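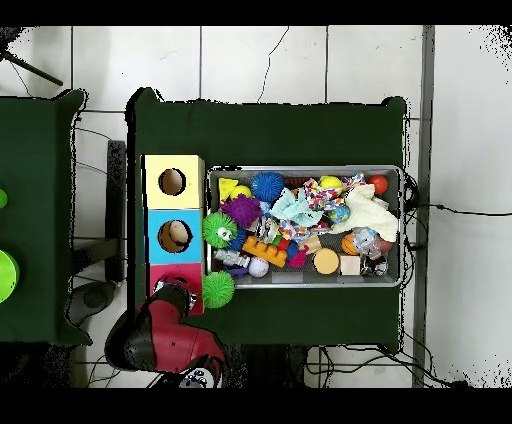 25 May 2024

Toy sort, back workshop, second attempt

The first attempt was in February and ended with everything going back in the tray it came out of, which I recorded at the time as "partial success". I have reread that entry and would like to withdraw the word partial, and also the word success.

The job, for anyone picking this up after me: the Midberg playgroup wants its loose toys back in some sort of order, and wants to know which ones are still worth having. We have the grey metal tray, the green-topped tables, and the three cardboard boxes with the round holes. Yellow, blue, pink, in a column down the left side. What goes in which box was agreed at length and written on a piece of paper, and the paper is in the Ornance cupboard, to which the key is elsewhere. So this is from memory:

Yellow: balls, smooth
Blue: balls, spiky or otherwise textured
Pink: everything that isn't a ball

On paper this looks like a system. It lasted as far as the lime-green one with the googly eyes, which is a spiky ball and should go in blue without any fuss, except that the eyes are large and stick out and I can't decide if it has become a character. The playgroup keeps characters in a separate basket. I put it down as a ball. It looked at me.

The second lime-green spiky ball, the bigger one with no eyes, was outside the tray by the pink box. I looked it over for any sign that it once had eyes, such as glue or a flat patch, and found nothing I'd swear to. Entered as a ball, no notes. Easiest decision of the day.

Cloths. Same argument as February. The cloths are not toys, according to one view, and should go in the wash and then to the dressing-up rail. According to the other view (mine) anything in the tray is a toy until proved otherwise, and a cloth is the most used thing in any playroom. There's the light blue, the big cream-white, and the patterned one in red, yellow and blue. The cream-white covers so much of that side that you can't tell what you've got until it's lifted, so from now on cloths come out first, whoever's view is winning. Written on the wall in pencil. Please don't rub it out again.

None of the three cloths will go tidily through a round hole. You can feed one in by a corner and then it opens up inside and you have filled a box with one cloth. Cloths to have a bag. I'll ask for a bag.

The transparent textured ball. I said blue box, on the grounds of texture. I was told it is obviously a smooth ball with ideas. The rule says "or otherwise textured", and I wrote the rule, so blue.

The basketball-patterned one is printed, so smooth, so yellow. The globe one the same. The white one with the print, yellow again. I am pleased with how well the yellow category is holding up and slightly worried that it now means "balls I have no opinion on".

The pink spiky thing that was jammed between the orange brick and the flat round disc. I have called it a thing because I'm not prepared to say ball. It can go in blue if spikiness is what matters and in pink if ball-ness is. Left on the side table with a slip of paper under it. If you move it, move the slip as well. In February a slip got separated from its object and we spent half an afternoon trying to work out what "chewed, but only on one side" referred to.

Bricks. One orange with round studs, one grey-white. Two bricks is a ridiculous number of bricks. You can build a brick on a brick, and then you're finished. The Escobar catalogue sells add-on packs, and we've got their 2018 edition here, in which half the codes have presumably been dropped. Item 1005 looks like the right sort of thing. I can't tell from a catalogue whether the studs would fit ours, so before ordering somebody needs to measure a stud. I would have done it today but the callipers are also in the Ornance cupboard.

Foam triangle, yellow. Pink box. I mention it only because it's the one object on which everybody has always agreed, and it deserves to be written down.

The round flat disc. No idea. It's a yellowish beige, and has been called a lid, a wheel, a coaster and a biscuit by four people with equal confidence. It doesn't belong to anything else we've got, as far as I know. The small beige cube beside it gets the same treatment. Both in pink under "parts, hopeful".

Small dark-and-white plastic pieces, bottom right of the tray. A few of them, and I don't like them. Whatever they came off, they are too small for the age group and they're going in a screw-top jar until someone claims them. After that they are going in the bin. I'd like it noted that I gave them a jar first.

The clear plastic toy with coloured pieces in it: do NOT open to see what they are. Check the seam under the bench lamp. If it's sound it goes back, if it isn't it joins the jar.

Washing. The usual Allasine solution, weak, for the hard plastic and the balls. Spiky ones need the nail brush, working round between the spikes, and it takes as long as you'd fear. The foam triangle gets a damp cloth and nothing stronger. Towels down first, as the green cloth on the tables marks if you look at it with a wet hand.

To do:
Find key.
Measure stud.
Bag for cloths.
Bigger hole in the pink box? It was cut for balls, and pink is the one box that gets no balls. My doing, I think. Swapping the labels round would not help, the holes being round on all of them. Try the craft knife, slowly.
Ask Midberg if the googly-eyed one has a name. If it has a name it's a character and I'll have to amend the above.

Stopped at 17 entries in the book, with the kettle on and the pink spiky thing still on its slip.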